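1/ Petit retour sur la panne du 25 mars sur le banc Solís, pour ceux qui utilisent aussi la pince Reromska. Pas de blessé, rien de cassé, mais un défaut de sécurité que je n'avais pas vu venir.

2/ Le travail est banal : prendre des objets sur un plateau rouge, les soulever, les reposer ailleurs sur le plateau. Une serviette jaune, une corde tressée, une carotte en jouet. Le logiciel de commande, c'est Rokia, notre version maison.

3/ Le défaut : après une microcoupure de la liaison, la pince garde son dernier ordre de serrage et ignore l'ouverture. L'écran affiche « ouvert ». Les doigts, eux, restent fermés. Avec un objet mou, on peut ne pas s'en rendre compte tout de suite. 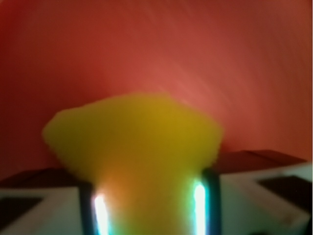 Réponse reçue sous ce post : « Même souci chez nous en décembre. L'arrêt d'urgence coupait bien le bras, mais pas la pince. Vérifiez que les deux sont sur la même ligne. »

4/ Merci pour la remarque, j'ai vérifié le lendemain matin. Chez nous non plus, la pince n'était pas sur la même ligne. Le bouton rouge arrêtait les axes et laissait le serrage actif. Le schéma électrique disait le contraire, et je m'étais fié au schéma.

5/ Pour reproduire la panne, j'ai débranché la liaison à la main, à différents moments du cycle. Environ 60 essais, 7 blocages. Tous quand la coupure tombait pendant la fermeture, aucun pendant les déplacements.

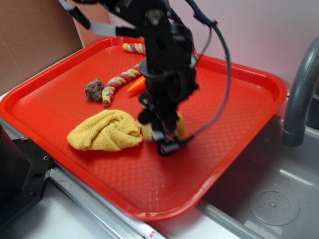
Le bras, de son côté, n'a jamais eu de comportement anormal. Il suit sa trajectoire, il arrive au point de dépose et il attend. J'ai perdu une demi-journée à chercher dans les moteurs alors que tout se passait dans le contrôleur de la pince.

6/ Corrections faites :
- pince recâblée sur la ligne d'arrêt d'urgence
- desserrage automatique si la liaison est perdue plus de 2 secondes
- l'écran affiche la position mesurée des doigts - avant, c'était la position demandée
- retour du bras à l'écart des objets avant toute reprise 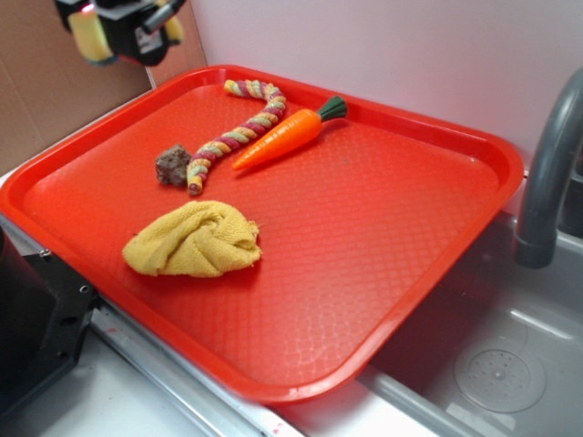 7/ Attention au desserrage automatique si vous manipulez du lourd ou du coupant : l'objet tombe. Pour une serviette et des jouets, ça me va. L'équipe de Clakham a préféré figer le bras et garder la prise, ce qui se défend avec leurs pièces en métal.

8/ Reste un point ouvert : l'origine de la microcoupure. Je soupçonne un connecteur, sans preuve pour l'instant. Je le remplace cette semaine et je relance la même série d'essais. En attendant, le banc ne tourne plus sans quelqu'un à côté.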